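Speaker notes - Saturday session, 30 minutes plus questions

Talk title: What we learned about lending things out

Slide 1. Title

Wait for the doors to close. Say the name of the library slowly, people get it wrong: Savivdale Lending Room. We lend household and hobby items the way a public library lends books. We are one room, open three days a week, in the old bus depot in Calau.

Say up front that this talk is about running a lending collection. It is not about how to raise money for one. There is a separate session for that in the afternoon.

Slide 2. Where we are now

We have 2,259 items on the shelves. The first year we had fewer than 1,000. Most of the growth came from house clearances, and most of the problems did too.

What gets borrowed most: carpet cleaners, folding tables, sewing machines, cake pans in odd shapes, hedge trimmers in summer. What hardly moves: bread makers, exercise equipment, anything with a manual longer than a few pages.

Mention the bread makers. We had a whole shelf. We kept two.

Slide 3. Saying no

The hardest part of the job is turning down donations. People arrive with a full car and they want it to go to a good home. For a long time we took everything and sorted later. Later did not come, and the back room filled up.

Rule we use now: if we would not buy it secondhand for the collection, we do not take it. The person at the desk can say no on the spot and does not have to check with anyone. We have a printed list of other places that accept goods and we hand it over with the no.

Pause here. Someone usually asks about baby gear. Short answer: no car seats, no cribs. Everything else case by case.

Slide 4. The catalog

We started with a spreadsheet. It worked until two people had it open at once. We moved to Roltader, a small catalog program, and spent most of a winter retyping entries.

Advice on naming: use the word a borrower would type. We had "rotary implement, garden" in there. Search for tiller and you got nothing. Go through the failed searches once a month and add the missing words to the entries.

Each item gets one number. Parts get the same number with a letter. A drill with a charger and a case is one number and two letters. Write the number on the item and on the parts, and put a photo of the full set in the entry.

Slide 5. Checking things at the table

Keep this one short. One table, good light, nothing else going on at it. Look for wear on straps, padding, cables and seams, anything that gets bent or pulled. Write down what you see even if you do nothing about it yet - the next person can tell whether it has gotten worse.

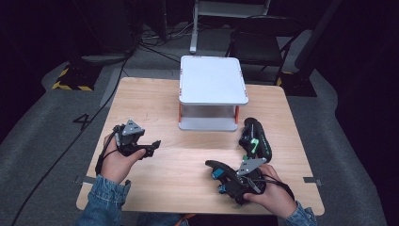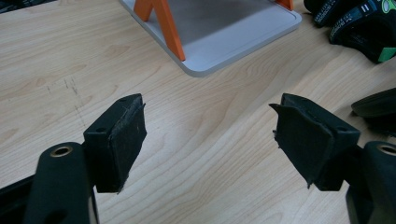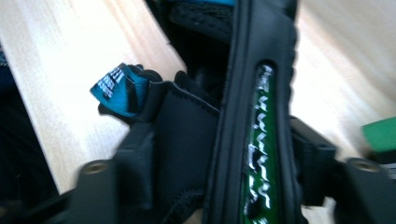 At the table. First picture: both hands near the front edge, tabletop in view. Last picture: black padded band and stitched panel, close up.

Slide 6. Loan periods

We began with 30 days for everything, copied from the book library. It was too long for power tools and too short for sewing machines. Now it is 15 days for anything with a motor that you use outdoors, and 30 for the rest. Renewals are allowed if there is no waiting list.

Late fees: we dropped them. Returns did not get slower. What helped was a text message the day before the due date. The message names the item. "Your item is due" got ignored, "The carpet cleaner is due tomorrow" did not.

If asked about lost items: we ask for the secondhand price, and we take a similar item in place of money. Most people choose to replace it.

Slide 7. Repairs

We share a repair bench with the Iyamu workshop, two doors down. They get first pick of anything we retire. We get bench time on one evening a week. There is nothing signed, and it has worked fine so far, but I would write it down if I were starting again.

We fix plugs, cords, blades, belts, handles, zippers. We do not open microwaves. We do not fix anything with gas.

Set a limit on how long a broken item can wait. Ours is two months. After that it goes for parts or to recycling. Before we had the limit, the repair shelf was longer than the tool shelf, and people kept asking when a certain mixer would be back. It was never going to be back.

Slide 8. The desk

Two people at the desk whenever we are open. One handles returns, one handles loans. With one person, returns pile up on the floor and go back out unchecked - we had a tent go out without poles that way.

Ask every borrower the same question at return: did anything not work? Ask it out loud. We tried a form and people left it blank.

Skip the story about the fondue sets if we are past the 20-minute mark.

Slide 9. What I would do differently

Start with fewer kinds of things. Measure the shelves before buying bins. Get the carpet cleaners serviced in spring, before everyone wants them. Put a clock where the desk can see it.

Slide 10. Questions

Leave this slide up. Handouts are on the chair by the door: the donation list, the return checklist, and the loan period sheet. The return checklist is the October version, the older one has the wrong opening hours on it.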